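Légumes factices, jetons et boîtes de rangement : questions fréquentes

Dernière mise à jour : mercredi 19 août

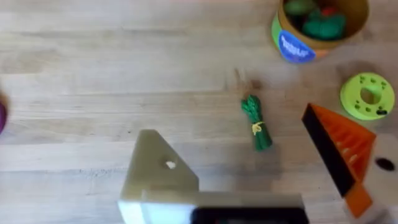
Les réponses ci-après concernent les dînettes de la gamme Famau, les boîtes cylindriques Tanui et les plateaux de table Elton distribués par Sunbridge. Elles s'adressent aux écoles maternelles, ludothèques et particuliers.

Entretien des pièces

Comment nettoyer les légumes en plastique ?
Eau tiède, savon neutre, brosse souple. Sur les pièces à surface striée (bottes d'asperges, oignons verts), brosser dans le sens des stries. Rincer, puis laisser sécher à l'air libre sur un linge.

Le lave-vaisselle est-il autorisé ?
Non. La température de séchage peut déformer les pièces fines et ternir les teintes vertes.

Le lien jaune d'une botte peut-il être retiré ?
Non. Sur les bottes Famau, le lien est solidaire de la pièce. S'il se décolle, retirer la botte du lot et demander un remplacement.

Quel désinfectant employer en collectivité ?
Une solution compatible avec les jouets, appliquée au chiffon, suivie d'un rinçage. Les produits chlorés et les solvants sont exclus.

Rangement

Peut-on remettre des pièces humides dans une boîte en carton ?
Non. Le fond et le bord intérieur en kraft absorbent l'eau et se dédoublent. Prévoir un séchage complet d'une nuit.

Combien de pièces une boîte Tanui contient-elle ?
Le grand modèle est prévu pour 56 pièces de dînette, couvercle fermé. Les disques perforés se rangent à part : posés sur les légumes, ils empêchent la fermeture.

Faut-il trier par couleur ou par type ?
Par type. Le tri par couleur mélange légumes et éléments de construction, ce qui complique l'inventaire de fin de séance.

L'étiquette ronde est devenue illisible. Que faire ?
Des étiquettes de rechange sont vendues par planche. Dégraisser la paroi à sec avant la pose ; ne pas humidifier le carton.

Quelle est la durée de vie d'une boîte ?
Environ 500 ouvertures en usage normal. Remplacer la boîte dès que le bord supérieur s'effrange.

Plateau de table

Comment traiter une petite tache brune sur un plateau en bois clair ?
Commencer par un chiffon à peine humide. Si la marque persiste, poncer légèrement au grain fin dans le sens du fil, dépoussiérer, puis huiler toute la surface. Une retouche localisée laisse une auréole plus claire.

À quelle fréquence huiler un plateau Elton ?
Deux fois par an en collectivité, une fois à domicile. Attendre le séchage complet de l'huile avant de reposer du carton sur le bois.

Pièces détachées et commandes

Les disques à trou central sont-ils vendus séparément ?
Oui, à l'unité ou par sachet. Préciser la couleur et le diamètre extérieur, mesuré au réglet. Avant remise en service, vérifier que les petits trous périphériques ne sont pas obstrués ; un cure-dent en bois suffit à les dégager.

Existe-t-il un conditionnement pour les réseaux d'écoles ?
Oui, en lots de 1 000 ou 3 000 pièces assorties, livrés sans boîtes. Les boîtes font l'objet d'une ligne de commande distincte.

Quand les nouvelles références seront-elles disponibles ?
En novembre. Les références actuelles restent livrables jusqu'à épuisement du stock.

Comment signaler une pièce manquante ou cassée ?
Par le formulaire du service après-vente, en indiquant le numéro de commande et le type de pièce. Joindre une photo pour toute casse.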